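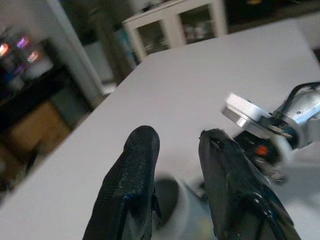 Brindthorpe Sleep and Daily Health Study: Frequently Asked Questions

Last updated September 16, 2018

The answers on this page are intended for adults who are enrolled in the study or considering enrollment. They do not replace the consent form. If anything on this page differs from your consent form, the consent form applies.

What is the purpose of the study?

The study looks at whether the regularity of a person's bedtime is related to blood pressure, mood and the number of minor illnesses reported over a year. Earlier research has mostly measured how long people sleep. Less is known about people who sleep a normal number of hours but at changing times, such as shift workers and parents of young children.

Who is conducting it?

The study is run by the Brindthorpe Center for Community Health. Laboratory work is carried out at the Olszewski Building on the north side of the campus.

How many people are taking part?

A total of 1,672 adults have enrolled. Of these, 354 belong to the home monitoring group and also record their blood pressure. Enrollment in the home monitoring group closed in May. The main group remains open.

Am I eligible?

You may be eligible if you are 18 or older, live within the county and can complete a short questionnaire in English or Spanish. You are not eligible if you have been diagnosed with sleep apnea and are not receiving treatment, if you are pregnant at the time of enrollment, or if you are taking part in another sleep study. People who become pregnant after enrolling may remain in the main group.

Do I need a referral from my doctor?

No. We do ask for the name of your regular doctor, if you have one, so that we can send a letter if a reading requires attention. You may decline to give it.

What will I be asked to do?

All participants keep a sleep diary for two weeks in each season and complete a questionnaire at the end of each diary period. Members of the home monitoring group also take their blood pressure in the morning and evening during those weeks. Each participant attends 4 clinic visits over the year. Most visits last less than an hour - the first is longer, as it includes the consent interview.

How do I keep the sleep diary?

The diary may be kept on paper or through the Kulo participant site. Please write down the time you turned off the light, the time you woke for the day and any naps. Estimates are acceptable. Do not set an alarm in order to record when you woke during the night. If you miss a day, leave it blank and continue with the next one.

How should I prepare for a clinic visit?

Do not eat or drink anything other than water for eight hours before a morning visit. Take your usual medicines unless your doctor has told you otherwise. Wear a shirt with sleeves that can be rolled above the elbow. Participants with diabetes should call the study office before fasting.

Will the study change my treatment?

No. This is an observational study, and no participant is given a drug, supplement or diet. Please do not change your medicines or your sleeping habits on account of it.

If the study finds a link, does that mean irregular sleep causes illness?

Not by itself. People with irregular bedtimes may differ from others in their work, income, diet or existing health, and any of these could affect the results. The analysis adjusts for the factors we are able to measure. A separate trial would be needed to test cause and effect.

Will I receive my own results?

You will receive your blood pressure and cholesterol readings by mail after each visit. Questionnaire scores are not returned to individuals, as they are not designed to diagnose a condition.

How is my information protected?

Your name is replaced by a code before your records are analyzed. The list linking names to codes is stored separately and may be opened only by authorized staff. Coded records are kept for 5 years after the study ends and are then destroyed.

Is there any payment?

Participants receive a gift card at the end of each visit. Parking in the Prirkidar Street garage is free on the day of a visit - bring your ticket to the front desk to be stamped. Bus fare is refunded on request.

May I leave the study?

Yes, at any time and without giving a reason. Your medical care at the Center will not be affected. You may ask us to delete information already collected, provided that it has not yet been included in a published analysis.

What should I do if I feel unwell?

Contact your doctor, or call 911 in an emergency. Study staff cannot give medical advice by telephone, and messages left through the Kulo site are not read outside office hours.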